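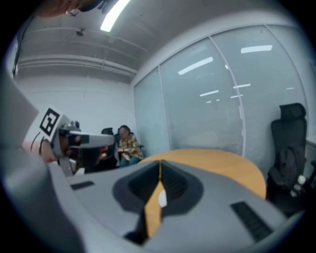

Giuliana Ticona would like it known that the Staltton bus is not late. She wrote in after our September issue to say that a bus can only be late if it has a timetable, and that the one at the Grolley stop was taken down in the spring for updating and hasn't been seen again. Fair point. We withdraw the word "late" and put "eventual" in its place.

For those who drive, and have been spared all this, the 65 used to go from Grolley to Staltton by way of the health centre. It now goes by way of the retail park, where you can buy a sofa but can't have your blood pressure taken, although by the time you get there it would make interesting reading. Anyone with an appointment has to change at Gusent Lane and wait for the 2, which leaves just before the 65 pulls in. I have watched it go many times. The driver waves, and I think he means it kindly.

The company's letter calls this "a simpler network". It came with a map on which the whole of Gusent Lane is hidden under the key.

Eduardo Lagman put the petition round the shops and the surgery and got 3000 names, a fair turnout for a place where people won't sign for a parcel. Berkay Karabulut had it on the counter next to the till and says he sold a lot of chewing gum to people looking for a pen. It went off to the county transport office by recorded post. They have replied to say that they have received it, and that they will reply.

In the meantime there is a meeting, on November 2, 2019, in the upstairs room at the library, 2.30 for a prompt start. Somebody from the bus company has agreed to come. We have asked how he is travelling and suggested he try the 65, in which case we'll start without him and he can pick it up from the minutes.

If you can't manage the stairs, ring the library beforehand and they'll move us down to the children's corner. The chairs are low but the heating is better.

Lifts to the surgery are still running on Tuesday mornings from outside the bakery. Anselmo Quintero has the list. Please put your own name on it and not your neighbour's, as we had a lady last month who was driven all the way there and wasn't ill.

Spare copies of the old timetable are wanted, for reference and, in my case, sentimental reasons.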